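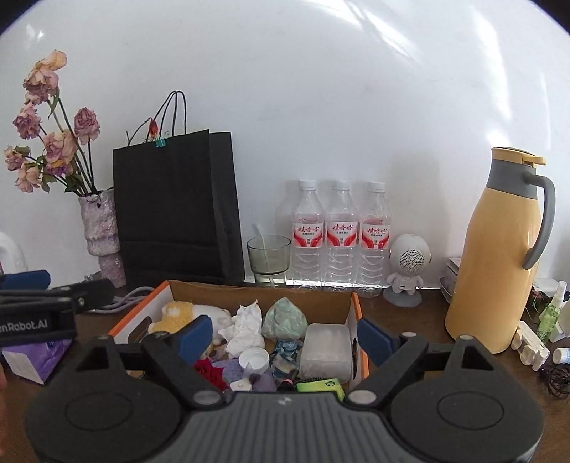 The Plument Street Raffle

I won the cruise on a ticket I didn't buy, and I want to get that part out of the way first, because Estela Tapia has been telling it differently all over town.

What happened was this. I was at the hardware store in Flomitthorpe buying a toilet flapper (the old one had been hissing at me since Christmas) and the kid at the register was short on change. He owed me three dollars. He had a roll of raffle tickets next to the register for the high school band, three dollars each, and he said would I mind? I did mind, a little. I had plans for those three dollars. But there was a line behind me, and I'm not a person who can hold up a line, so I said fine, and he tore one off and I stuffed it in my coat.

Then I gave the coat to Estela.

Not the ticket. The coat! I want to be clear about that. It was February and she'd come over to return my casserole dish wearing what I can only call a windbreaker, and I had this big green coat I'd never liked, with toggles, and I said take it, please, you're doing me a favor. She put it on right there in the hallway and it looked better on her than it ever had on me. She did a little spin. I remember feeling very good about myself.

So you can see the problem.

The band called the winning number on the radio during the morning swap show, the one where people sell chest freezers. Ticket 220. I was making toast. I had no idea what my number was, so it went right by me. But Estela was in her car outside the bank with her hands in the pockets of that coat, and she pulled out a ticket, and it said 220.

She called me before she called anybody else. I'll give her that. She was screaming so loud I thought she'd been in an accident.

"Did you buy this?" she said. "Did you buy me this?"

And I said – I don't know why I said it – "What is it?"

"A cruise! For two! Out of Zein!"

I should explain that I have never been on a boat bigger than the one at the county fair. I'm sixty-one. My husband got seasick looking at aquariums, rest his soul, so in all our years together we drove places. Nice places. But I used to tear pictures of cruise ships out of magazines and keep them in the drawer with the takeout menus, and Estela knew that, because she's the one who went looking for a menu once and found them.

"I guess it was in the pocket," I said.

"So it's yours," she said.

"Well, it's your coat."

"Well, it's your ticket."

We went around like that until my toast was cold. You'd think two grown women being polite to each other would come to an end at some point. It didn't. By lunchtime it had turned into something with an edge on it. She said she couldn't possibly, in the kind of voice that means a person has already looked up the weather at the first port. And I said no, no, you go, in the kind of voice my mother used when she wanted you to feel it for a week.

Neither of us said the obvious thing, which was that it was a cruise for two.

The reason we didn't say it is Marwan Shboul. Marwan has the shoe repair on Plument Street, and he and Estela had been having dinner together since the fall. Just dinner, she said. He's a quiet man with beautiful sweaters. He'd resoled my good boots the year before and wouldn't charge me for the second one, he said it was practically the same boot. I liked him. I liked him fine. But when she said "for two" on the phone I'd heard her voice go up at the end, and I thought, she's already packed his bag.

So I stopped answering her calls. I'm not proud of it. I told myself I was busy with the toilet, and I really was, the flapper was the wrong size and I had to take it back. The kid at the register said, "Hey, did you hear somebody from here won that thing?" and I said yes I had, and he gave me store credit.

Four days went by. You don't know how small a town is until you're avoiding one person in it. I bought my groceries at nine at night. I went to the far gas station. I saw the green coat across the parking lot at the pharmacy and I got down behind a minivan, at my age, with my knees, and a little boy in the back seat watched me the whole time eating a cheese stick.

On the fifth day my good boots gave out. The heel came clean off on my own front steps. There is exactly one place to get a heel fixed, so I put on my garden clogs and went down there.

Marwan looked at the boot for a long time. He turned it over and pressed on it with his thumb.

"Estela is very unhappy," he said, to the boot.

"I'm sorry to hear that."

"She says you're not speaking."

"I've had some plumbing trouble," I said.

He nodded like that made sense. He wrote me out a claim slip. Then he said, "I don't go on water, you know. My brother Badimov – we call him that, it's a long story, there was a wrestler – my brother took me fishing once and I kissed the dock when we came back. I told her this the first morning. I said, this is a wonderful prize and I will wave from the shore."

I just stood there in my clogs.

"The first morning?" I said.

"She had called me to ask if I had a suitcase to lend. I said, one? She said two. One for her and one for you, because yours has the broken wheel."

It does have a broken wheel. It's had a broken wheel since our anniversary trip, and I'd dragged it through her kitchen once and taken a strip right out of the linoleum.

I asked him if I could use his phone. He's got an old one on the wall back there, with a cord. She picked up on the first ring and said, "Marwan, did she come in about the boots?" and I said, "What do you mean, about the boots?" and there was a terrible silence.

"I didn't touch your boots," Estela said.

"I didn't say you touched them."

"I only told him that heel was going to go. I've been saying it for months. I told him when it goes she'll have to come in, and you talk to her."

"You could've come to my door!"

"I did come to your door! You turned the TV off and got on the floor! I could see your feet!"

Well, that was true. I'd forgotten about the window by the couch.

I started laughing first, I think. Or she did. Marwan went in the back and ran some machine that I don't believe needed running. When we could both talk again I told her she was a sneak and she told me I was a mule, and I asked her what the weather was like at the first port, and she knew it. Eighty-one and breezy. She knew the second port, too.

We leave out of Zein in three weeks. There's a catch, because there's always a catch, and it's that the prize covers the cabin and the meals but you pay the port fees, which come to 500 dollars. I paid half and she paid half, and then she tried to slip me another 25 for the ticket and the coat, and I slipped it back into the pocket with the toggles when she was in the bathroom. She'll find it somewhere around the second port.

She's telling people she won it. I've heard her. She told the woman at the bank, and she told the entire choir, and she does the part with the coat and the radio very well, with the scream and everything. I come in at the end, as the friend she's bringing.

I let it go at the bank. I let it go at choir. But it was my ticket, and it was three dollars, and I'd like that written down someplace.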